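Frequently Asked Questions: The Flanagan Film Club

Welcome! If you grew up on big, colorful song-and-dance movies, or you only found them last month and now can't stop humming, you're in the right place. These are the questions that land in our inbox most often.

What does the club show?

Mostly Hindi musicals and family dramas from the 1980s and 1990s, with a newer release mixed in when we fall for one. We love the grand ones: rain songs, long-lost brothers, a wedding that takes up half the second act. Every print or file we show has English subtitles, songs included (the lyrics are half the fun!).

Where do you meet?

At the Flanagan, the old single-screen theater on the main street in Trurkham. The entrance is under the marquee, and the side door on the parking lot opens too if you're bringing a stroller or a wheelchair. There's level access to the last two rows and the whole left aisle.

How much does it cost?

A season pass is $49 and covers all 10 screenings. Single tickets are $9 at the door. Kids under 10 get in free with a grown-up.

Do I need to know anything about Hindi movies first?

Not a thing. Before every screening we give a short introduction covering who's in it, who wrote the music and where the movie sat in its stars' careers. If you've been watching these since childhood you'll probably know more than we do, so please come tell us at intermission.

Is there really an intermission?

Yes, and we'd never give it up! These movies were built with one in the middle, usually right after something terrible has been revealed. Ours lasts long enough for a cup of tea and a good argument over who the villain is.

How long is an evening?

Plan on a late one. Doors open at 6 p.m., the introduction starts at 6:30, and the longest movies this season have us saying goodnight after 10. If you have to leave early, sit near the aisle and nobody will mind.

Can I sing along?

At the regular screenings we ask you to keep it to a murmur. Twice a season we hold a sing-along night with the words on screen in Roman letters, and then you can be as loud as you like. Dancing in the aisles is fine on those nights too. Wear flat shoes, because the floor slopes more than you'd think.

How do you choose the movies?

Pass holders vote. The ballot goes out through Funum, the app we use for tickets and messages, and it stays open through June. You get 2 votes, and you may put both on the same title if you feel that strongly. People do! Last season's winner was a three-hour melodrama with a courtroom, a train and a set of twins, and the applause at the end went on right through the credits.

What is Clurura?

Clurura is our newsletter. It carries the program, our reviews, readers' lists of favorite heroines and worst fake mustaches, and a cooking column for people who like to eat well before a long movie. It's free, and back issues are on this site.

Can I write for it?

Please do. We take reviews, memories of first movies, soundtrack rankings and defenses of flops. Keep it under a page and skip the gossip about stars' private lives. We're here for the work on the screen.

Can I bring my own food?

Cold snacks are welcome in the auditorium, and hot food stays in the lobby. The theater sells tea, soda and popcorn, and the masala popcorn deserves its reputation.

I lost my pass. What now?

Show your Funum confirmation at the door and we'll print another one on the spot. There's no charge for the first replacement.
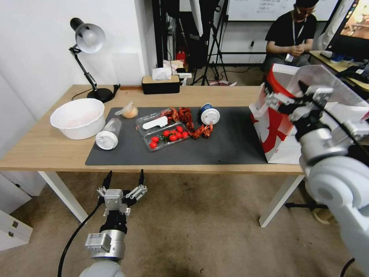 Cherry tomatoes and an onion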